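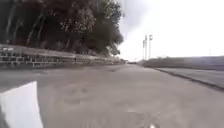
The Venard Consort is a chamber choir and period-instrument band that performs music written before 1750. This page answers the questions our box office gets most often, with a few more that come up when people sing or play with us for the first time. If you are coming to Sultgate Chapel, leave the car in town and walk; it's a wide, gray paved path, smooth enough for a wheelchair, a stroller or a cello on wheels, and it runs straight ahead for a good distance. Tickets are checked at the chapel door.

Performances > Venard Consort > Frequently Asked Questions

Last updated: August
Reading time: 4 minutes

What kind of music do you play?

Mostly sacred and court music from the Renaissance and the early Baroque. A typical program has one large work and a group of shorter pieces that go with it. We do one program each season with instruments only, usually viols and lute.

Who runs the group?

Elfriede Fuchs is the music director. She chooses the programs and leads most of them from the organ. Jhosep Bedoya manages the office, the music library and the tour bookings. Questions about tickets, scores or auditions all go to him first.

How many seats are there?

Sultgate Chapel holds 200. The gallery is closed for concerts, so all seats are on the main floor. Our other regular hall, the Chambi Room, is smaller and seats 55. We use it for solo recitals and for lute music, which gets lost in a larger space.

Are seats assigned?

No. Doors open half an hour before the start and you can sit anywhere that isn't marked as reserved. The front row on the left is kept for people who use wheelchairs and whoever is with them. Please tell the box office when you book if you need one of those places.

How long is a concert?

Most run a little over an hour without an intermission. Programs with a longer work, such as the Vespers, have one intermission of fifteen minutes. The concert listing will say which it is.

When do concerts start?

Evening concerts start at 7:30 p.m. Sunday concerts start at 3 p.m. We start on time. If you arrive late, an usher will seat you at the first break between pieces — in some programs that can be a long wait.

Can I bring children?

Yes. Children under 12 get in free but still need a ticket. Once a season we give a shorter concert for families where the players talk about their instruments and children can try a recorder afterward.

Why does the pitch sound lower than I'm used to?

For most Baroque programs we tune to A=415, which is close to a half step below modern pitch. Some earlier music is done at a higher pitch, depending on where it was written and which organ we have. The program notes give the pitch for each concert.

Why do the players stop to tune so often?

Gut strings go out of tune when the temperature or humidity changes, and a full chapel warms up quickly. The lutes need the most attention.

Do you provide translations?

Yes. Texts and English translations are printed in the program. Large-print copies are at the ticket table. Please wait for the end of a section to turn pages if you can.

Can I record the concert?

No. Photos are fine during applause, without flash. We record some of our own concerts, and there will be a sign at the door when we do.

What is the Plandmont workshop?

It is our summer course for amateur singers and players. It lasts 3 days and ends with an informal performance that is open to the public. Singers should be able to read music and hold a part with one other person on it. Players need their own instrument. We have two spare tenor viols to lend, and they are usually spoken for early.

How do I audition?

Send Jhosep a short note about your experience and one recording of yourself, unaccompanied. A phone recording is good enough. If there is an opening in your voice part, Elfriede will hear you in person. We keep notes on file for a year, so you don't have to write again if there is nothing at first.

Can I exchange or return a ticket?

You can exchange a ticket for another concert in the same season up to noon on the day of the performance. We only give refunds if we cancel. If you can't come and would like to give the ticket back, call the box office and we will resell it if there is a waiting list.

Is there somewhere to leave an instrument or a coat?

There is a coat rack inside the chapel entrance. Large cases can go in the vestry if you ask an usher before the concert starts. The vestry is locked during the music and opened again at the end.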